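Mokano Robotics Club forum > Team builds > Pick and place task, head camera setup

tomoyo_h
Posting where we are with the tabletop task for the student project. We have 306 teleop runs saved and the policy still misses the pegs a lot. The arm goes to the right block, then closes the hand too early or comes in from the side. Rin thinks it's the camera angle. I think it's the data. Any opinions before we record more in December?

furukawa_s
How much stuff do you leave on the table during a run? Last year at Warkdale we cleared it down to one block and one peg and training went a lot faster.

tomoyo_h
We leave a lot out, on purpose. The rules say the table will have clutter and we don't get to pick it. So we mix the peg blocks with tape measures, capacitors, an electrical box, a phone with a cracked screen, Rubik's cubes, whatever is in the parts drawer. 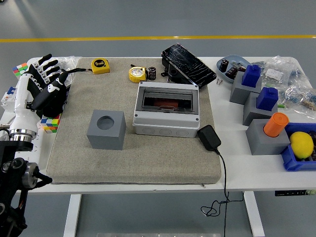 The pad stays put between runs and everything else gets moved by hand. We reset to a new layout after every 5 runs. The power adapter is the worst object so far. Once its cable goes over the front edge, the weight of it pulls on the adapter and the next grasp is off.

rin_n
For the record, I never said it was only the camera. I said the hand blocks the view when it reaches across. You can check it in the replays. Run 18 is a good one.

furukawa_s
I'd still start simple. Get one peg working, then add clutter.

nwarraich
Disagree with Sota. We did that and had to throw out most of the early data. The policy learned a clean table and fell apart when we put a bin next to it. Start messy, but keep the task short. Peg only, no cable, no box.

furukawa_s
Our final score was fine with the clean start, so I guess it depends on the team.

minoru_n
Before you record anything, check your thumb calibration. Closing early sounds like an offset to me. Our log from the Stelten meet has 1363 grasps in it and the bad ones nearly all came after somebody skipped the homing step.

tomoyo_h
We home it once in the morning.

minoru_n
Do it every time you power up the arm.

tomoyo_h
OK. I'll home it, redo one layout with pegs only and post the numbers here. Rin is pulling the replays tonight.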